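Mitley Community Choir: spring progress report to the Mac Mathúna Fund

Dear Natalie,

Thank you again for your patience while I pulled this together, and for the kind note you sent after the April concert. It went up on the board by the piano and several of our altos have read it out loud to each other more than once!

Your grant has now carried us through the first half of the year, and I'm glad to say we have more singers than we quite know where to put. We had 245 people through the door for the spring concert, which filled the hall and the side room too, and the collection afterward came to $845. That has gone straight into the sheet music budget, where it was badly needed (the old Stivico folders were mostly tape by then).
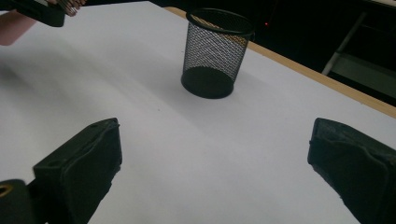 Rehearsals and the new section

We still meet on Tuesday evenings, and we now have a daytime group as well, mainly for people who don't like driving after dark. Farzad Mahmoudi leads it and has been teaching the basses to read from the page, a slow business but a cheerful one. He has taken them through 4 pieces so far, and they sang 2 of those in April without any help from the tenors.

The one thing running behind is the recording. We had hoped to have it finished by now, but the Dostix keyboard developed a buzz in the low notes and went away for repair, and by the time it came home our soloist had a cold that lasted most of a month. We've set aside money for a fresh session in the fall and I don't expect to ask you for more.
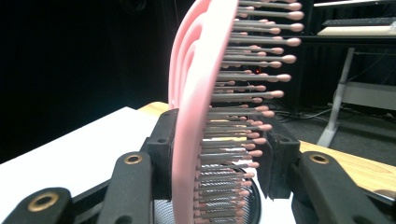 Will the daytime group carry on once the grant ends?

We plan to keep it going on member dues, with a reduced rate for anyone who asks. The room is cheaper before noon, and Farzad has agreed to stay on through next spring at his current fee.

I'll send the full accounts with the year-end report, along with the new program. Please do come and hear us if you're ever nearby, there is always a seat and usually cake.

With warm thanks from all of us

Mitley Community Choir | Contact us | Copyright Mitley Community Choir | Back to top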